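Findura Community Help
Manipulation and Grasping > Methods and Results

Interpreting the "contact agreement" score when one finger hides most of the object

Posted by Jesaldale Teaching Lab
Wed 7 February

Our laboratory is attempting to reproduce the grasp stability result described in the Faketti method note, and we would appreciate guidance from members who have worked with it.

The note reports that a wrist-mounted view taken at the moment of closure can be used to predict whether a cylindrical object will stay put during a lift. The predictor compares two estimates of where the object's long axis lies: one taken from the wrist view, and one taken from the finger joint positions alone. Where the two estimates fall within the tolerance, the grasp is scored as "in agreement" and the lift proceeds. Where they do not, the hand opens and tries again.

We have completed 319 closures on lightweight packaging. In 47 of these the two estimates disagreed, and the hand reopened. On review, our staff consider that many of those 47 grasps were sound. The object was lying flat, the fingers were on it, and there was no obvious cause for rejection. The rejections are concentrated in trials where the large finger crosses in front of the object and covers a good part of the printed surface.

We have three matters on which we would welcome advice. First, is the tolerance in the note intended for objects that are partly hidden from the wrist view, or only for objects in clear view? Second, should closures of this kind be excluded from the reported rate, or retained and labelled? Third, does the printing on a package affect the axis estimate, and if so, is it customary to cover it with plain paper?

We have read the pinned guide and the earlier thread on finger calibration. Neither addresses the point directly.

2 members found this useful

Aebischer Methods Desk
Accepted reply

The tolerance in the note was set using objects in clear view. It can be applied to partly hidden objects, but the axis estimate must then be computed differently, and the note is not as plain on this as it should be.

The default routine fits a line through the middle of the visible region. If a finger covers part of the upper edge, the middle of what remains is pulled downward on that side and the fitted line tilts. The joint-based estimate does not tilt, and so the two disagree although nothing is wrong with the grasp. We met the same difficulty in November, and it accounted for the greater part of our rejected closures.

The remedy is to fit the upper and lower edges separately, using only those stretches of edge that are not covered by a finger, and to take the axis as the line midway between them. Two conditions apply.

Each edge must be visible on both sides of the finger. An edge seen on one side only gives a poor slope and should be marked as missing.

The shadow under the object must not be mistaken for its lower edge. On a pale table the shadow often runs the full length of the object and will be chosen by a simple contrast rule. We recommend using a colour difference for the lower edge and keeping the contrast rule for the upper one.

An example from our own series is attached. We retained this closure and labelled it "partly hidden". The three small fingertips meet the upper part of the container, and the ribbed sleeve of the large finger comes down across its left half.
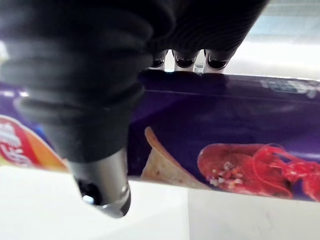 Wrist view at closure: purple snack container on its side, held between the ribbed finger and three fingertips.

On your second matter, please retain the closures and label them. A rate that leaves them out describes an easier task than the one performed, and readers will not be able to compare it with other results. We report both figures, with the full set first. Our own full set contains 131 closures, and we would ask that any comparison be made against that number.

On the third, we do not cover the printing. Bold artwork can draw the edge fit inward if the search band is too wide — the red lobster on the container in our example is the sort of shape that causes this. Narrowing the band is normally sufficient. Plain paper changes the surface the fingertips press against, and the result no longer applies to the package as sold.

4 replies hidden by moderator (off topic)

Faketti Users Group

We agree with the reply from the Aebischer desk in most respects. We would add that the single-view score says nothing about slip. It is a statement about geometry at one instant, and laboratories sometimes cite it as though it were a measure of grip. If the purpose of the study is to predict the outcome of a lift, the lift must be carried out and recorded for the rejected closures as well. Without those lifts you cannot say how many of your 47 rejections were false.

We would also suggest checking the camera mount before changing any software. A mount that has rotated slightly will tilt every estimate in the same direction, and a plot of the signed differences will show it at once.

tinshed_robotics

Had the same thing on tubes and cans. Opened the tolerance right up and the rejections went away. Can't say if that's proper but the demo ran fine.

Comment from Jesaldale Teaching Lab

Thank you to all who responded. We will refit the existing closures with the separate-edge method and will repeat the rejected ones with the lift included. We do not intend to widen the tolerance, as the value would then no longer match the published method. The signed differences will be posted to this thread once the mount has been checked.

Thread status: open
Related: Finger calibration after a sleeve change; Choosing a search band for printed packaging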